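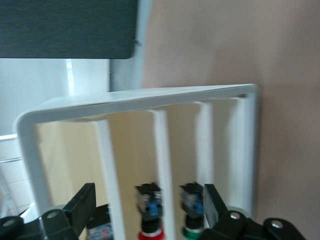
Gokham starter cell, worth it for a small shop?
Board: Arms, grippers and integration

dkessler_mfg
We have a quote from Gokham for the two-arm starter cell with the Furtado wrist cameras and the Plollau teaching software. The work is kitting. Pick small parts out of a drawer cabinet or a rack, set them out on a bench, put the leftovers back. Has anyone run one past the demo period? Their sales guy was fine but he only wanted to talk about cycle time.

pallet_jane
Ran one for 13 weeks. Arms are good. The wrist cameras are good if you slow down. At full travel speed anything narrow gets doubled edges in the picture, and the software starts guessing where the edge is. We dropped approach speed over the last stretch and most of our missed picks went away.

torque_spec
Disagree on the cameras. The picture is fine. The problem is how they mount them. You always have both fingers and a pile of screw heads along the bottom of the view, so you give up a good part of the image to your own gripper.

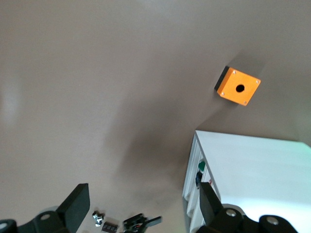
And you can't mask that area out either, because that is where the part is when you close on it. I asked Gokham for a longer bracket and they quoted me 28 days.

pallet_jane
You want the fingers in view. That's how you teach it. I would not move the camera.

dkessler_mfg
What about the bench surface? Ours is glossy and they told me it has to be covered.

Fergal Doherty
I do installs for Tronia, so take this as coming from a reseller. Matte brown paper works. Clamp it at the corners and change it when the creases get bad. Don't buy the mat they offer as an add-on. Also leave clear space in the middle of the table. People pack the cabinet and every fixture in close and then the elbows have nowhere to go.

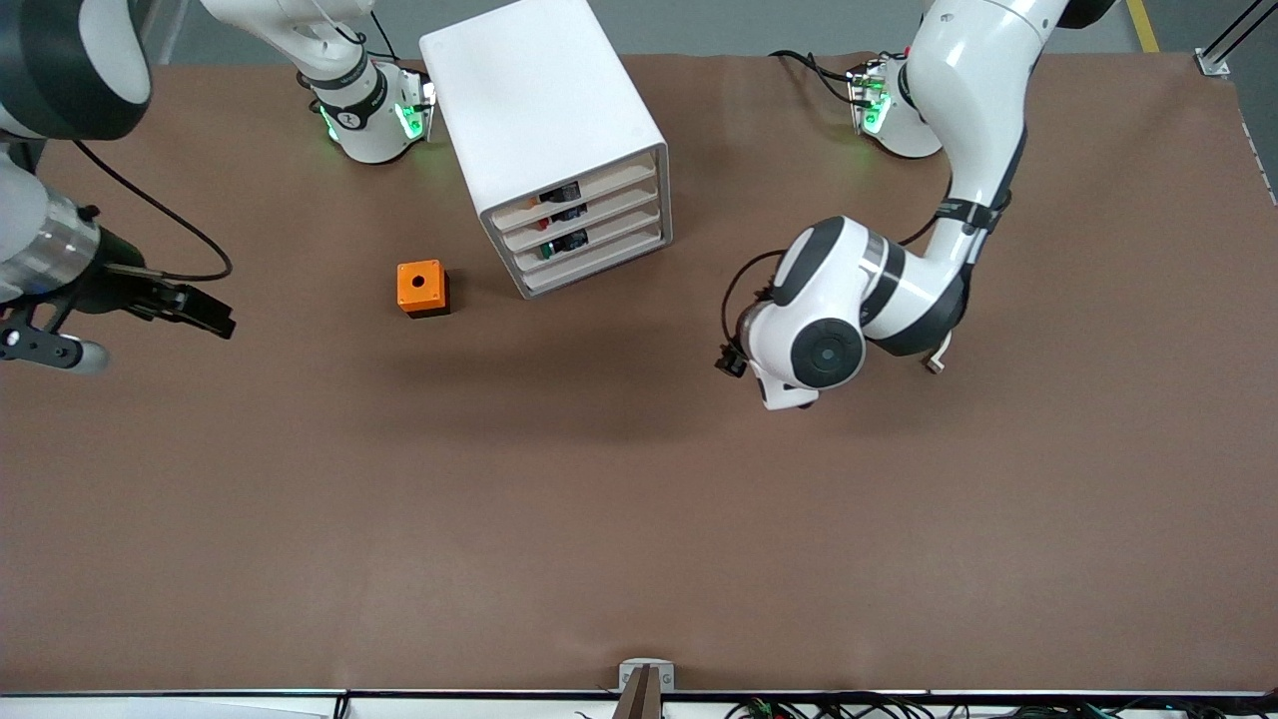

Both arms over the papered table, drawer cabinet at the back left.

torque_spec
Fergal, does Tronia still charge for the second calibration visit?

Fergal Doherty
First 2 are included now. After that it's billed by the hour. Ask for it in writing, the older quotes don't show it.

rhubarb77
We sent ours back in December. Nothing broke. We have 100 part numbers and every new one meant somebody standing there teaching it. If you run the same few kits all year it's a different story.

pallet_jane
That matches what I saw. Our kits hardly change, and I'd buy it again. I'd skip the support plan the first year.

torque_spec
I would not skip the support plan. The cable loop at the wrist is a wear item and the plan covers it.

dkessler_mfg
Thanks all. We have 28 part numbers, so somewhere in between. Going to ask for a longer trial with our own parts and get the calibration visits written into the quote.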